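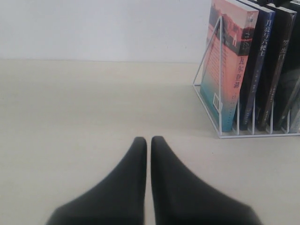

Aug 13, 2024
By Firdevs Duman

Book rack test (Noltholm)

The book rack test is a bench procedure for comparing two-finger grippers on thin, upright objects that stand close together. It belongs to the Noltholm set of tabletop tasks and is used mainly with parallel and linkage-driven fingers. The arm must take one book from a wire rack and lay it in a tray on the same table. The test covers finger shape, opening width, camera placement and controller behavior near contact.

Background

Most gripper comparisons use blocks, cups or bottles, which can be approached from several directions. A book in a rack leaves much less room. Its neighbors limit the space on both sides, the spine is wider than the page edges on many bindings, and a leaning book changes the angle at which the fingers must close. The task was added to the Noltholm set in February, after earlier versions with books lying flat failed to separate good fingers from poor ones.

Setup

The rack is made of white coated wire with a rectangular base and slanted dividers. It stands on a plain, light-colored tabletop in front of a blank wall. Five paperback or thin hardcover books are loaded, one to a slot, with the spines toward the front. The books may lean. Straightening them between trials is not allowed unless a book has left its slot.

The titles are not fixed by the procedure. The Zandska bench uses Chinese editions, among them Walden (瓦尔登湖) and The Moon and Sixpence (月亮与六便士). Dark spines are preferred for most slots, as glossy black covers give weak edges in the wrist image and make the grasp point harder to place. At least one cover should be light or strongly colored.
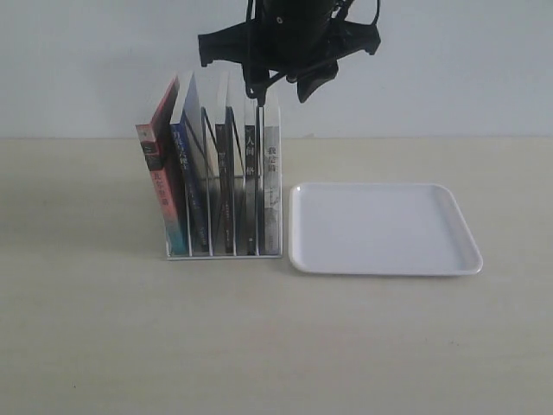 The tray is white plastic with a low rim and rounded corners. Its long side is set parallel to the front edge of the table. The gap between rack and tray is kept small so that the transfer move does not dominate the cycle time. The start pose is above the rack, with the fingers open and clear of the tallest book.

Procedure

A trial begins when the controller accepts the target slot and ends when the fingers have opened over the tray and the arm has returned to the start pose. The fingers descend on either side of the target, close to a set force, and lift until the lower edge of the book clears the dividers. The wrist then turns the book to lie flat. Each slot is attempted 40 times per gripper. The time limit for one attempt is set in the controller before the series and is not changed during it.

An attempt is scored as failed if the target is dropped, if a second book is lifted with it, or if the rack slides on the table. Contact with a neighboring book is logged but does not count as a failure.

Grippers and controllers compared

The Zandska bench has run the test with 4 finger designs. The Brandão linkage gripper swings its fingertips through an arc while closing, so the height of the tips changes with book thickness. The height error can be removed with a lookup table, but the table must be rebuilt when the fingertips are replaced. Tapered fingers with rounded tips enter narrow gaps more easily than square-ended ones and hold less of the cover once closed.

The Cluronico controller provides a force threshold and a position threshold, either of which can stop the closing move. On soft covers the force threshold alone tends to trigger late, and the cover bows before the fingers stop. Using both thresholds gives more repeatable grasps at the cost of retuning for each book.

Camera placement

Two views are normally recorded. The wrist camera shows the fingertips and the nearest books but often loses the tops of the books at close range. A fixed camera facing the rack shows the lean of each spine and the clearance to the tray. Results obtained with only one view are listed separately.

See also: Bin transfer test; Fingertip wear; Wrist camera calibration

Contact the editors | © 2024 Noltholm | Back to top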